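4.2 What changed on the dish line

Second site, Mornaswood canteen, back kitchen. Dish work there used to be one job: scrape, load, rinse, dry, stack, tray up for the next sitting. Two people per shift, swapping ends when their backs hurt. After the arms came in the job split. Arms take the cups, people take everything else, plus the arms.

We coded 1,208 handovers (a handover = any moment where a person picks up what a machine left, or the other way round). Interviews with 23 staff, most of them short, some done standing up. Field notes by the first author, last visit 05/10/2025.

Three things came out of the notes, in no strict order. First, setup. Staff now spend the start of a shift laying out – tray where the arm expects it, rack square to the edge, cloth pulled flat. None of this is in the job description. Brarunley, the contractor, calls it "staging" and does not bill it or pay it. Staff call it setting the table for the robot.

Second, waiting. Before, a slow moment was a break. Now a slow moment is spent watching, as the arm may stop and want a reset. Several people said they felt more tired on days they lifted less. We did not measure fatigue so take that as reported.

Third, small knowledge. Which mug has the handle that catches, which rack leans. Used to live in hands and got passed on by doing. Now it has to be said out loud to the technician, in words that fit a ticket, and a good deal gets lost there. See Figure 6.

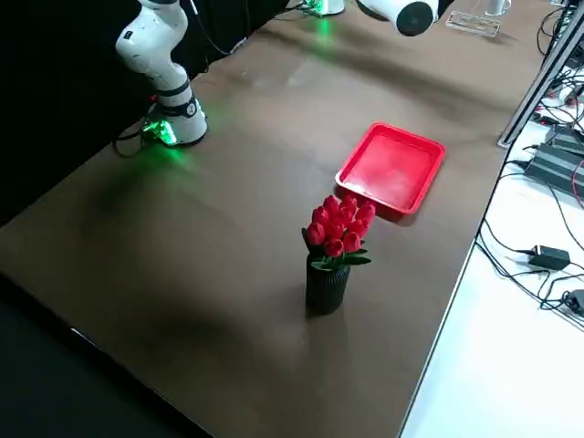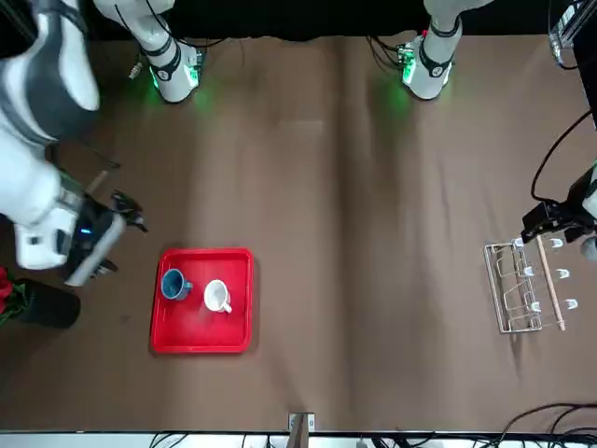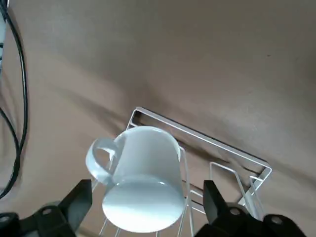 Figure 6. Tabletop work with cups, trays and racks. First: tray and bench. Second: two cups on the tray, wire rack at right. Third: mug at the rack, wrist view.

Adeel Tarar, reading a draft of this section, thought we were too gentle about the tickets. In his view a ticket doesn't lose the knowledge, it moves it to whoever closes the ticket, and at Mornaswood that is Burker, off site. He wanted the pay question put first. He also objected to "small knowledge" – small to who, he wrote in the margin, it took me years.

We kept the term for now but he has a point on the rest. Of the tickets we could follow to the end, the fix was nearly always a change in how the arm approached the cup. The person who spotted the problem was not told. So the next shift would go on turning the mugs by hand out of habit, long after there was any need to, and then new starters picked up the habit form them.

Compare Mohmand (section 4.1), where the technician sits in the same room and eats with the line staff. Fewer tickets, more shouting across the bench. Staging happens there too but it was written into the rota in March, with paid minutes. Complaints about watching did not go away.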